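Recording at Home for Iltach: Frequently Asked Questions

By Zerrin Gökçe
June
Filed under: Help Center / Collectors / Getting Started

These are the questions we get most often from people who record household tasks for the Iltach set. If you have already done your first session with us, skip to the section on rejected episodes, as most of the changes this month are there.

What is being collected?

Short recordings of ordinary chores, done by a person holding a gripper in each hand. The recordings are used to train a policy, the program that will later choose movements for a two-armed robot. Each recording is called an episode. An episode covers one task from start to finish, such as putting a bottle in a bag or moving a mop from the floor to the wall.

The set had 3019 accepted episodes when this page was last updated. Floor tidying is still the category where we are shortest.

Do I need a robot?

No. You wear the pack and hold the two grippers. The robot is at our end and you will never have to deal with it.

Why can't I just use my hands?

A robot with two-finger jaws can't copy what five fingers do. If you pinch a wet cloth between your thumb and the side of your palm, that is no help to a machine that has neither. With the grippers you are limited to the same kinds of grasps it will have, so the examples carry over much better.

What does a floor tidying session look like?

Clear a stretch of floor, then put out objects from your list. Mix long things with small things, and stiff things with soft ones. You stand at one edge and work through them, changing the layout between episodes. The furniture that normally lives in the room can stay where it is. Shoes, chairs and shelves at the sides are fine, and we would like to have them in there. 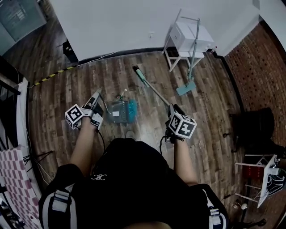
Help Center, page 2 of 12

A mop handle lying on the floor is a good starting object. It is long and can be picked up at many points, and the far end swings when you turn your wrist. Take hold of it at a different place in each episode. Please don't always go for the middle.

Clear plastic bottles and dark plastic bags are on the list because cameras have trouble with them. Lay the bottle on its side in some episodes and stand it up in others. Bags should be crumpled differently each time.

What are the cubes with black patterns for?

They are markers. The software finds the patterns and works out where each gripper is and which way it is turned. Keep them clean and don't put tape or stickers on them. If a face gets scratched, write to us for a new cube and stop recording with that gripper until it comes. Do not print your own. The size has to be exact, and home printers scale the page without telling you.

Do the markers have to be in view the whole time?

At least one face of each cube should be in view for most of the episode. Short gaps are filled in by the software. Long gaps get the episode rejected. The usual cause is reaching under something, or crossing your arms so that one cube hides the other.

The cables get in my way. Can I unplug them?

No. Run them so that they hang with some slack between the gripper and your body, and check that they don't catch on the shoulder straps when you reach forward. If a cable pulls tight at full reach, reroute it before you start. A tight cable changes the way you move, and we can see it in the data as a small jerk at the end of the reach.

How tight should the straps be?

Tight enough that the pack doesn't slide when you bend. You should still be able to take a full breath. Collectors under five feet four should ask for the Deltine harness, which is shorter in the back. Everyone else gets the Jodetine harness. The two are recorded separately in our system, so tell us if you swap.

Can I wear what I like?

Mostly. Short sleeves, or sleeves pushed up past the elbow, are best. Loose cuffs fall over the grippers. Avoid shirts with a checkerboard or any other square black and white pattern, which the marker software sometimes picks up by mistake.

How fast should I move?

At a normal, slightly slow pace. Close the jaws fully before lifting and open them fully when you let go. Don't freeze between steps either. A pause of two seconds in every episode teaches the policy to pause for two seconds.

What if I drop something?

Pick it up and carry on. Recoveries are useful and we keep them. Don't drop things on purpose, though. Reviewers can usually tell, and a staged drop looks different from a real one. If the object rolls out of reach, end the episode and mark it as incomplete.

Should I use both grippers?

Use whichever one makes sense for the task. For long objects, try some episodes with one gripper and some with both. Keep the idle gripper out in front of you. Letting it drop to your side takes its marker out of view.

How many episodes make a full session?

63. It sounds like a lot, but floor episodes are short and most people finish in an afternoon with breaks. You can split a session in half as long as you recalibrate before the second part.

How do I calibrate?

Hold both grippers in front of you, touch the tips of the jaws together, and wait for the tone. Then open and close each gripper fully, left first. Repeat this whenever you have taken the pack off, changed a cable, or knocked a gripper hard against anything.

Why was my episode rejected?

The common reasons, most frequent first:

- Marker out of view too long.
- Started before the tone.
- Same layout as the episode before it. Moving one object an inch does not count as a new layout.
- Wrong task label. "Pick up mop" and "put mop against wall" are separate tasks.
- Another person's face in the recording.

New this month: episodes with a wrong label are no longer thrown out. They go back to you for correction and stay in your queue for 12 days. After that they are deleted and you will need to record them again.

What about privacy?

Before you start, take down mail, photographs and anything with a name or address on it. Ask others in the home to stay out of the room. Turn off televisions and cover mirrors. If something slips through, give us the episode number and we will delete that episode. You don't have to say why.

Is it safe near stairs?

Stay at least two steps back from the top of any staircase, and face away from the stairs only if there is a railing between you and them. Your attention will be on the floor in front of the grippers, and it is easy to lose track of what is behind you. If you mark off your work area with floor tape, press it down flat along its whole length so the edge can't catch your foot.

My back hurts after a session. Is that normal?

Some stiffness is common with floor tasks. Bend your knees when you reach for low objects, and take the pack off at every break, even a short one. If it hurts during the session, stop. You are paid for the accepted episodes you have finished either way.

Can I suggest a task?

Yes. Use the task form in the Tatlı app, under Requests. Give the objects, where they start, and where they should end up. Tasks that need cutting, heat or glass are not open to home collectors. Most other suggestions are approved, and folding up a step stool, one of the most recorded tasks we have, came in through that form.

Where do I send equipment back?

Use the box it came in. Put the cubes in their foam sleeves, coil the cables loosely and leave the jaws open. The return label is under the lid.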